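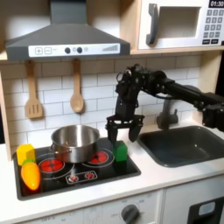
Black stovetop and white countertop, with a green block for dinner.

Etholm Play Kitchen
by Lunora

The Etholm is the play kitchen we always wanted to stock, and after two years of asking Lunora when they would bring it back, we finally have it! It's a full-width kitchen with a stove at one end and a sink at the other, and enough counter between them for two kids to work side by side without elbowing each other (most of the time). If you remember the old Trosthorpe model from the same maker, this is its bigger, sturdier sister. The drawers are gone and the counter is deeper, and we think that was the right trade.

What we love about it is how much it leaves up to the kids. There are no sounds, no lights and no batteries. The stove is a bakery on Monday morning and a veterinary clinic by lunch – the sink has been a bathtub for dolls, a fish pond and a place to keep gravel. Kids who have outgrown the pretend-soup stage come back to it when they start running restaurants with menus and very high prices.

What's in the box

The kitchen itself, flat-packed in two cartons
Stovetop and sink inserts
A bag of hardware with a few spare screws
Wall strap and anchor
Printed instructions

Pots, dishes and play food are sold separately. We carry the Gautam pot set, and it's a great match, but any small pot will do, and thrift stores are full of them. Real cookware in small sizes feels so much better in the hand than the thin toy stuff.

Putting it together

Set aside an evening. The instructions have 9 steps and the drawings are good, with one exception: in step 4 the back rail is drawn upside down. The slot faces the floor. Lunora knows about it and the next printing will fix it. Until then we tuck a note in every carton, so look for the yellow slip before you start.

You'll need a Phillips screwdriver and a second person for the countertop. Please don't use a power drill on the hinge screws. They only need to be snug, and if you overtighten them the oven door will stick.

The inserts go in last. They drop in from above and lift out again for cleaning, and a child can't pinch a finger under them once they're seated. Press down on each corner until the insert sits level.

Doors and hinges

The oven door was the weak spot on the old Trosthorpe, and we replaced a lot of those hinges. The new ones are a different part altogether. Lunora rates them for 3000 openings on the smallest setting, and they're the same hinges they use on their classroom line. If yours does wear out, we keep replacements here and they swap with one screwdriver.
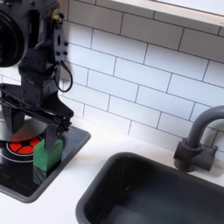 Harsh Kashyap: We've had the Etholm in our family room since June and all three of mine use it every single day, the oldest included. My one complaint is the sink. The youngest fills it with real water and then has nowhere to drain it, so we bail it out with a cup. I'd happily pay for a plug. Otherwise it's the best thing we've bought for the house.

Thanks, Harsh! A drain plug is the request we hear most, and we pass it along to Lunora each time. Water in the sink is fine for an afternoon as long as you empty it afterward and wipe around the rim.

Cleaning and care

A damp cloth and a drop of dish soap take care of almost everything. Crayon comes off the counter with a little baking soda. Washable marker usually wipes right away, and permanent marker doesn't, so keep those on a high shelf. Skip the scouring pads on the stovetop insert. They dull the finish, and kids love it shiny.

If you're buying for a school or a library, go over the screws at the start of each term. Five minutes is plenty.

Where to put it

Against a wall, always, with the strap attached. Leave the child room to stand back and turn around, and put a low shelf nearby for the dishes or they'll end up living on the floor. A corner works beautifully too, and makes it feel more like a room of their own. 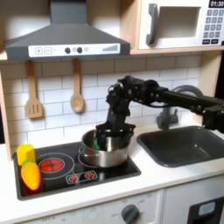
Ordering and shipping

The Etholm has been back in our store since October 2015, and we order it in small batches. If it shows as out of stock, leave your email and we'll write when the next batch lands. Shipping is a flat 100 dollars because the two cartons travel by freight, or you can pick it up from us for free – bring a car with seats that fold down.

Spare inserts, hinges and hardware bags are all on the Lunora parts page.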